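Unit 4. Comparing two-finger grippers on kitchen objects
Notes: Smaranda Buzatu. Lab sheet: Ramiro Urquijo

4.1 What is compared

Two finger sets are used on the same parallel gripper. Set A is the Gresora rigid finger with a rounded tip. Set B is the Zaveck compliant finger, which bends along its length under load. The arm, controller and wrist camera stay the same for both, so any difference in the results should come from the fingers or from the grasp pose.

4.2 Approach to an open bowl

A bowl wider than the maximum opening cannot be taken across its diameter. The grasp is made on the rim, one finger inside the wall and one outside. The approach is first centred on the bowl using the wrist view, then shifted sideways by the bowl radius before descent. Groups that leave out the centring step usually lose the rim on one side. 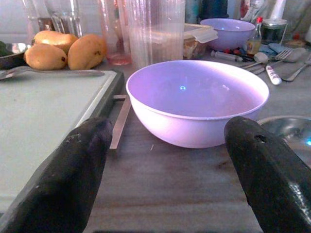 Fig. 4.2. Wrist camera view, large bowl between the fingertips. Smaller bowl of the same colour at back right.

The two bowls share a colour, so segmentation by colour alone will return two regions. Keep the larger region only after checking its depth. Clear plastic cups and drinking glasses give poor depth returns and should be masked by hand in the first run. Specular spots on the inner wall can also be read as holes. See Bustos, handout 2, for the filter settings.

4.3 Procedure

Close at low force until contact, then hold for 300 ms.
Lift at constant speed and log finger position and motor current.
Record slip as any change in finger position after contact.
Repeat with the other finger set. Do not retune the controller between sets.

Log files hold 3000 samples per trial. Trials that stop early are kept and marked as such.

4.4 For Sunday

Plot motor current against finger position for both sets on one pair of axes. Send plots to Valentina Vergara, with the controller version in the file header.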